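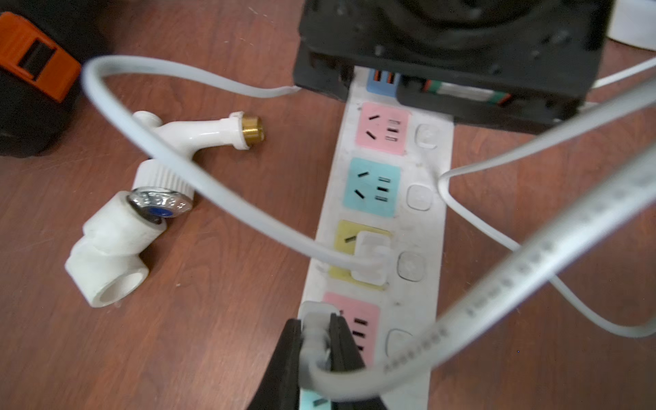
White plug held by the gripper above the lower pink socket of the strip.

Trorik Insertion Set
Two-arm demonstrations and trained policy for plugging in, release 2
Updated 15/07/2019

The Trorik Insertion Set is a package for labs and integrators working on contact-heavy tasks with a pair of small robot arms. It contains recorded demonstrations of plug insertion into household power strips, the training code, and a policy already trained on the full set. It is published by Farkance and maintained by Imogen Dawber and Ingvar Bundgaard.

What the method does

Most insertion methods we compared against treat the socket as a fixed target. They find it once, plan a path, and push. This works on a bench jig and fails on a table, where the strip slides when pressed and the cable pulls the plug off line.

The Trorik policy looks again during the last part of the approach. A wrist view corrects the position of the plug over the slots, and a fixed view keeps track of both arms and the cables. When the motor current rises before the plug is seated, the policy backs off, turns the plug slightly, and tries again. It does not need a force sensor at the wrist.

Training runs in two stages. The first copies the demonstrations. The second uses only the short section between first contact and release, with failed attempts left in and labeled. Leaving the failures out made the policy push harder after a miss, and it moved the strip.

What is in the package

Demonstrations: 3,000, each with wrist views, fixed view, joint positions and motor current
Tasks: 13, covering insertion, removal, button press and cable clearing
Policy weights: single-arm and two-arm versions
Training code and configuration files
Calibration sheet for the wrist cameras
License: research use; commercial terms on request

Workspace

Demonstrations were recorded in a small enclosure with both arms on a shared front rail. Unrelated household objects were left on the floor of the cell so that the policy would learn to work with clutter in view. You do not need to copy the layout, but the arms should be able to reach the same point from both sides. Run the camera calibration again after any change to a mount.
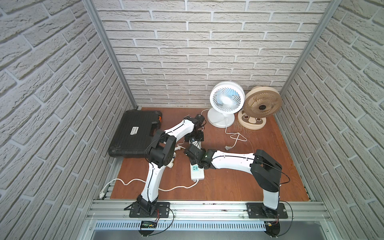 Bent Kirkegaard wrote to us that his lab got good results with the single-arm weights but saw the two-arm version stall when a cable crossed the strip. He asked whether the cable-clearing task has to be run first, and whether the stall timeout can be changed.

Clearing is a separate task and is not called automatically. Run it before insertion if a cable lies over the socket you want. The timeout is set in the policy configuration file and defaults to 9 seconds. Shorter values are fine for removal and button press.

Known limits

Dark plugs on dark strips are not covered by the demonstrations. Sockets with stiff safety shutters may need more retries than the default allows. The policy does not check whether a strip is live, so disconnect it from the supply before running.

Compatibility

Tested with Inus arms and Ostermann controllers. Other six-joint arms can be used with a new joint map; a template is in the configuration folder. Release 1 recordings load without conversion, but release 1 weights do not.

Ordering and support

The package is supplied as a download. For commercial terms contact Amparo Nieto. Questions about training and calibration go to Ingvar Bundgaard.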